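免费退货这笔账

网购鞋子这件事，我一直有点怀疑。怀疑的对象倒不是鞋，是那四个字：免费退货。

去年十一月，我在一家叫Casberg的网店买鞋，结账页面上“免费退货”写得比价格还大。我当时犹豫两个尺码，页面很体贴地弹出一行提示，建议我两双都拿，留下合脚的那双。我照做了。后来算了算，为了穿上一双鞋，我让两个盒子跑了三趟路，填了一张表，在楼下取件点排了一刻钟的队，还跟客服解释了一遍鞋底为什么没有磨损。退款九天后到账，运费一分没收，我却怎么也觉不出占了便宜。

店家当然会说，这是服务。Durus在自家的帮助页面里写得更漂亮，说退货是“购物体验的延伸”。我读到这句时正蹲在地上找胶带。延伸到我家地板上的这一段体验，恐怕没有几个顾客愿意花钱去买，可我们其实都花了钱，只是账单上没有单列。
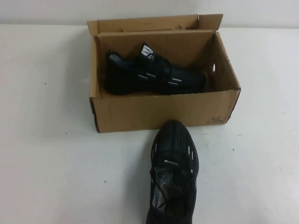

既然运费不由顾客出，到底是谁在出？
出钱的还是买鞋的人，包括那些从来不退货的人。店家把退货的开支摊进定价里，一双标价800元的鞋，里面有多少是替别人的犹豫付的，外人看不到，店家也不打算让人看到。习惯一次买准的人，实际上在补贴习惯一次买三双的人。

我不想把话说得太绝。隔着屏幕买鞋，尺码确实是一笔糊涂账。同样是四十二码，这家偏窄，那家偏短，换一个系列又全变了。没有退货，很多人根本不敢下单。脚背高的、两只脚不一样大的、住在离商场很远的地方的人，都真心实意地受过它的好处。我有个亲戚常年买不到合脚的鞋，对她来说，能退就是能买。

可是“能退”和“鼓励你退”之间有一段距离，这些年店家一直在往后一头挪。我第一次在网上买鞋是2005年，那时退货要先打电话，邮费自理，买之前我会拿尺子量脚，对着尺码表看半天，还要去论坛上翻别人的留言。麻烦是真麻烦，退过的次数一只手数得过来。如今尺码表还在，藏在页面最底下，点开以后字小得像药品说明书，而“两双都拿”的按钮永远在拇指够得着的地方。店家若真心想让人一次买对，这两样东西的位置应该对调。

有人说这是消费者自己的选择，按钮又没有长手。这种说法我听着耳熟，卖分期付款的这么说，卖会员年卡的也这么说。人的选择当然是自己的，可摆在面前的几条路哪条铺了地毯、哪条堆着杂物，总归是别人布置的。

再说环保。现在几乎每家都有一页讲环保，Mustonen的那一页我读了两遍，里面谈到纸盒可以回收，谈到油墨，谈到少用塑料袋，唯独没有谈一双鞋来回跑了多少路。纸盒能回收，我信。可一只盒子送出去，退回来，压扁一个角就得换新的，再送出去，这中间的货车、分拣、重新包装，都不在那片绿色的叶子图案底下。少跑一趟，比把跑这一趟的盒子换成再生纸管用得多，这个道理不需要专家来讲。

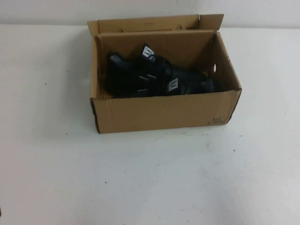

退回去的东西去了哪里

这是我最想知道、也最问不出结果的一件事。我给三家店的客服写过信，问退回的鞋怎么处理。一家回复说“按流程处理”，一家发来了退货流程的链接，还有一家请我给这次服务打分。

按常理推想，完好的鞋应该检查一下重新上架。可检查要人，人要工资。便宜的鞋，拆开看一眼、塞回填充纸、贴上新标签，这几下工夫的成本可能已经逼近它的利润。于是有的打包卖给尾货商，有的去了折扣仓，有的大概连尾货商都不要。最后这一部分有多少，我没有数字，也不愿意编一个出来吓人。我只觉得奇怪，一个连顾客在哪个页面停了几秒都记得清清楚楚的行业，说起自己仓库里的货，忽然就记性不好了。

Nerkside是我见过少数改了规矩的。他们从今年春天起，每次退货收19元，自己到门店退则不收。消息一出，评论区骂成一片，说他们店大欺客。我倒觉得这19元收得比别家的免费老实，至少它写在明处。当然，怀疑也不能只冲着一边去：收了这笔钱以后，鞋价降了没有？我看过几款，没有。如果退货的开支本来就摊在定价里，现在单独收了，定价却纹丝不动，那就等于同一笔钱收了两回。所以我对他们的好感也只维持到看见价签为止。 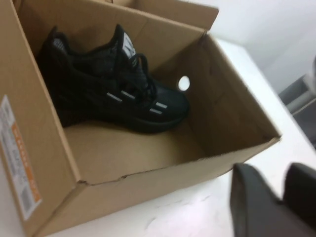

那么该怎么办？我没有什么宏大的主张，只觉得有几件事不难做。把尺码信息写得像样一点，别光写“正常码”，正常是谁的正常？把其他买家关于偏大偏小的反馈放在前面，别让它被一堆晒图的好评埋住。退货可以收费，但要说清楚收来的钱抵了什么。至于退回的货最终去了哪里，一年公布一次总不算过分，哪怕数字不好看。

这些事店家做不做，我并不乐观。免费退货之所以好用，正因为它让人在付款那一刻放松下来，觉得什么都可以反悔。人一旦觉得可以反悔，就不怎么看价格了。而真到了该反悔的时候，又有多少人嫌麻烦，把不合脚的鞋往柜子里一塞，想着过几天再说，然后就过了期限？我自己柜子里就有一双，右脚挤小趾，买来穿过一回。店家对这种顾客的喜爱，我猜远远超过那些老老实实退货的。

我现在买鞋多半去实体店，价格贵一点，试的时候来回走几步，不行就放回去。店员有时脸色不太好看，尤其是快打烊的时候。这种脸色我也认了，它起码能让我知道自己给别人添了多少麻烦。网上的那个按钮从来不给人脸色看，按多少次都一样。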